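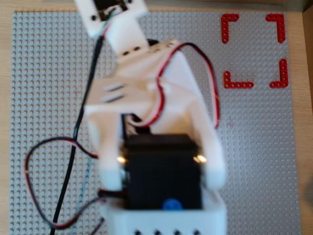 Semdale Evening Workshops
Measuring and Layout, Unit 3: Marking Out a Square on a Stud Plate
Course handout. Bring it back next time, ideally without coffee on it.

3.1 Why a stud plate

In Unit 2 you marked out a square on plain cardboard and learned that your idea of a right angle is a personal matter. A LEGO baseplate is kinder. The studs come in rows, the rows meet at ninety degrees, and your only duties are to count and to stay awake. People still manage to get it wrong, and I have a folder of worksheets going back to the Dolau course to prove it.

3.2 Corners only

We mark the area with four L-shaped beams laid flat, one to a corner. No sides. Four corners are enough for the eye to fill in the rest, the same way a parking space works with a bit of paint at each end. Red on light gray reads well from across a table. The year we used gray on gray is not discussed.

Each L opens toward the middle of the square. Write this on your hand if necessary. An L that opens outward marks the corner of somebody else's square.

3.3 Procedure

Set the plate on the table and choose a reference corner. Write down which one. Every count in your notes starts from it.
Lay the upper left beam first.
Count studs across to the upper right beam, then down to the lower left.
Place the lower right beam last, and count to it from both neighbors. If the two counts disagree, one of the first three is off.
Leave the inside of the square bare.
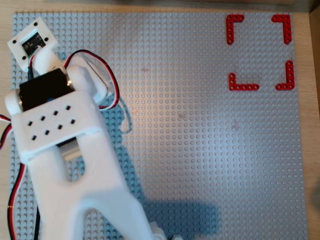

3.4 Checking for skew

The usual fault is one lower corner sitting a little higher than its partner. From your chair it looks fine. Everything looks fine from your chair. Stand up, look straight down, and run a finger along the row of studs under both lower beams. Same row, good. Different row, you have made a shape that is roughly square, and "roughly" costs you half the mark.

Then compare the diagonals. Equal diagonals with equal sides give you a true square. Equal diagonals alone could be any rectangle – this was on the quiz last term and it will be on the quiz again.

Watch out for glare, too. Studs under a lamp go silvery and run together, and counting them is like counting rice. Move your head or move the plate.

3.5 For next time

Using the Lodhi worksheet, record all four corners as stud counts from your reference corner, across first and then down. A plate with 700 studs inside the marked area and one with 400 are both on the sheet; say which of them could be a perfect square, and show how you know. (A calculator is fine. A confident expression is not a method.)

Beams go back in the tray before you leave. Count them in.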